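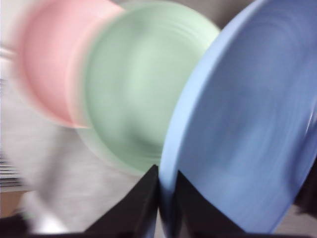
4 Comparison of finger sets and camera placement

4.1 Task and set-up

The dish rack task was chosen for the comparison because it punishes small errors in finger position. A plate has to be gripped by its rim, turned close to upright and lowered between two dividers. The fingers then have to open and withdraw without catching the plate or its neighbour. Stacking the plates flat on the table, which we used as a second task, is more forgiving of the grip but needs a lower approach and leaves less space between the fingertips and the table top.

All trials were run on the bench at Guketdale with the same arm. We compared the tapered fingers supplied with the Mäkelä gripper against a padded set made in our own workshop. Both sets mount on the same housing, so the cable routing and the tool weight changed very little between them. The tool centre point was measured again after each change of fingers. We had skipped this step in the pilot runs in June and had to discard most of them.

Two controllers were used. The first was the position controller that comes with the arm. The second, Fernamska, is our own compliant controller and lets the wrist give way when the measured force goes above a set limit. Each combination of fingers and controller was driven by the same operators in a shuffled order, and the operators were not told which controller was loaded. Most of them could tell after a few plates.

Images were recorded from a small camera at the wrist and from a fixed camera facing the rack. Both streams were stamped by a Bitix trigger box and stored with the joint positions and the gripper opening. After runs with missing frames had been removed, 2386 trials remained.

4.2 Scoring

A trial was scored as a success if the plate stood in the rack, or lay flat on the stack, with the fingers clear of it at the end. A plate that leaned on a divider but stayed up was still counted. A plate that was put in the wrong gap was counted as a failure, even when it stood well. We noted contact between the fingers and the rack separately and did not count it against the trial unless the rack moved.

Scoring was done from the recordings by two people working apart. They disagreed on 12 trials, nearly all of them cases where the fixed camera showed the plate standing but the wrist camera suggested that one finger was still touching the rim. These were settled by reading the gripper opening from the log.
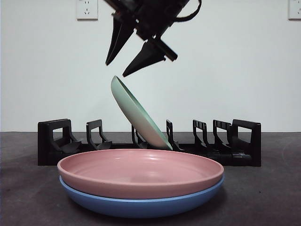

Retno Ginting
Research Engineer, Manipulation Bench

Figure 9. Rack task from the fixed camera. The gripper fingers are open and clear of the green plate, which is tilted steeply at the rack. The pink plate is stacked on the blue one in front.

4.3 Results for the fingers

The tapered fingers did better in the rack. Their narrow tips could reach down beside a divider, and on release they could be drawn back with only a small opening. The padded fingers held the rim more firmly during the turn, and plates slipped in them less often. They were thicker, however, and when the next gap was already in use they tended to push against the plate standing in it. This was the most common cause of a failed placement with the padded set.

The order changed on the flat stack. With the tapered fingers, a plate held slightly off centre could swing about the line between the two contact points, and it then landed on one side of its rim before settling. With the padded fingers it came down level more often. We did not see damage to any plate with either set, though the tips of the tapered fingers showed some wear by the end of the trials and we would inspect them more often in future.

4.4 Results for the controllers

The compliant controller helped most where the plate met a divider on the way down. Under position control the arm carried on to its target, and the plate either rode over the divider or turned in the grip. With Fernamska the wrist moved sideways a little and the plate usually found the gap. The cost was speed. Operators slowed down near the rack because the arm felt soft – their word – and several asked for a lower force limit for the stacking task and a higher one for the rack. We kept one limit for both so that the results could be compared.

4.5 Camera placement

The fixed camera gave the clearest view of the whole plate and of the gap between the fingertips and the rim. It was less useful when a stack stood in front of the rack, where the lower part of the rack base was hidden and the last part of the descent had to be judged from the top of the plate. The wrist camera kept the contact between finger and rim in view. Its weakness was motion. During quick turns of the wrist the plate edges smeared, and rim detection from single frames became unreliable. Shortening the exposure reduced the smear but made the image too dark for the detector under the bench lighting.

We therefore use the fixed view to choose the gap and the wrist view to confirm the release, with detection paused while the wrist turns above a set rate. Gijs Van Loon has since repeated part of the rack task with a brighter lamp over the bench, which allowed the shorter exposure to be used. Those runs used the tapered fingers only and are reported separately in Section 5.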